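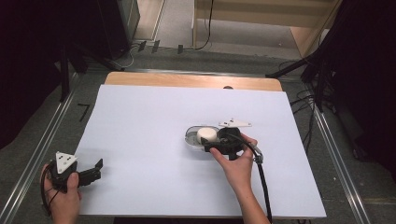
A white puck and its clear tray, on the big board at the Rornow workshop.

The first thing I asked the owner of Rornow was why the tabletop was mostly hidden. I love a honey-colored table, and you only get a strip of it along the far side!

"Everyone asks about the table," she told me, laughing. "I bought it from a school in Petersen for 26 dollars. It already had the little hole in it. The board came later, and I like it so much better for small stuff. You put a tray down and you can see what you're doing."

Small stuff is her whole life these days. She packs samples for shops, one piece to a tray, and the trays with the dark rims are her favorites (she has opinions about trays, lots of them). Last June an order came in for 3,000.

"I said yes before I thought about shelves," she said. "We had trays in the hallway. We had trays in my car."

I wanted to know how she keeps a round thing from sliding around. She told me she starts in the middle of the tray and leaves it alone. "People fuss. They nudge it, then they nudge it back, and now you've got a smudge."

And the concrete floor? Cold in winter, she admitted, but easy to sweep. She keeps nearly 72 empty boxes by the back door and was already eyeing them when I put my notebook away.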